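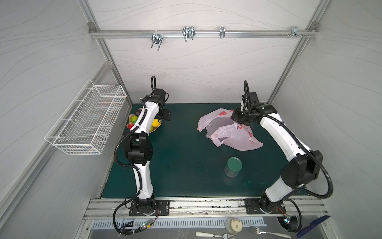

Na-rae Ryu wrote in to say that two arms is overkill for a shared workshop, and that she'd have built one good one and spent the rest on biscuits.

Workshop > Pokora bench > FAQ

Fair point! But one arm can't hold a bag open and fill it, and bags are what I wanted to learn.

Why bags?
They're horrible. A lemon keeps its shape, a carrier bag changes every time you breathe near it. I've had 82 goes so far and I'm still fiddling with the grip.

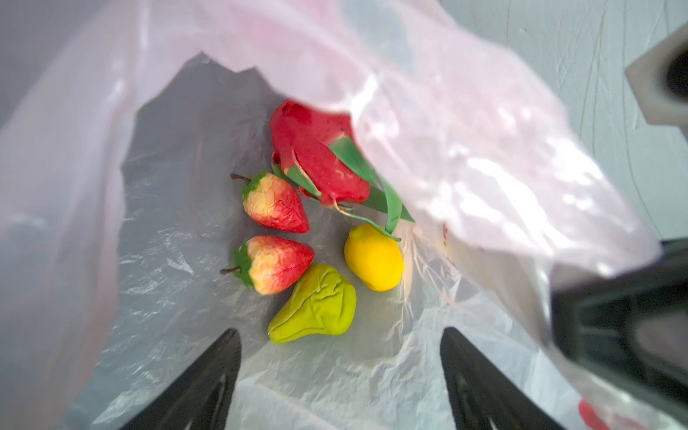 I also swapped the order I pack things in, big fruit first, and I'm much happier with that.

Do you use real fruit?
Pretend fruit for bagging - real strawberries would be jam by teatime.

Why is everything bolted to rail?
So I can shift an arm 20 mm without drilling again (Alper Yalçınkaya talked me into it, bless him).

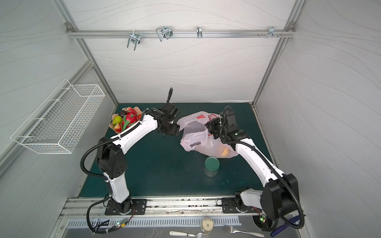 Cables are my next job, and I want them tidier before September.

Can I come and have a go?
Yes, Wednesday evenings. Bring a hex key!

Filed under: Robots, Home builds
Contact us | Back to top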